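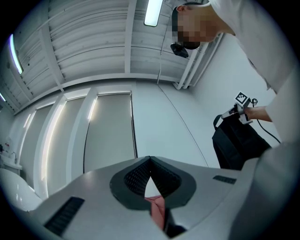 Skivdale bag drive back for May, doors at 9 a.m.

SKIVDALE - The spring bag drive is on again at the old Pesum building, and organizers want your fabric bags. Totes, drawstring bags, shoe bags, shoulder bags with a strap that still holds. Black is fine. Any color is fine.

Last year's drive brought in 1011 bags. The goal this time is 2000, which Fiachra Moynihan admits is a stretch.

"We ran out before lunch on the last day," Moynihan said. "People were standing there with an armful of sweaters and nothing to put them in. So yes, we went big on the number."

Bags go out with the clothing packs handed to families at the Villalobos Street hall. Each one gets folded clothes, a towel if there are towels, and a pair of socks. The cloth ones hold up on the bus, Moynihan said, and people keep using them for groceries after. Paper sacks were tried two years ago. It rained.

As of this morning the count stood at 431, most of it from a single drop-off by the Teltetti sewing shop, which cleared out a back shelf of sample bags and leftover cloth. Teltetti is also mending straps for free through the end of the month. Bring the bag in empty, leave your name at the counter, pick it up or tell them to send it on to the drive.

What they need most: medium bags with one long loop or two short ones. What they have plenty of: tiny gift bags, the kind that hold a candle.

What they can't take: anything with a broken zipper, anything that smells of gasoline, suitcases. Hard-sided cases went to the thrift store last time and it took three trips, so please dont leave them by the door overnight.

Loose fabric is welcome too, folded, at least the size of a pillowcase. It gets cut for liners and drawstrings. Pink, flowered, striped, whatever is in the closet. No upholstery foam.

Sorting runs 10 a.m. to 4 p.m. on the ground floor. Turn out the pockets before you hand a bag over. So far this year the lost and found box has two house keys, a library card, and a childs retainer.

Parking is on the Villalobos side only. The front lot is being repaved and the cones are staying up until the end of May, according to the building office. Street spots fill up by noon, so mornings are better if you have a full trunk.

An anonymous donor has put up $800 for thread, webbing and new cord, so cash gifts are not being asked for this round. Moynihan said a working iron would be nice. Theirs leaks.

Drop-offs close at 6 p.m. each evening. Side entrance, ring twice, the bell is quiet.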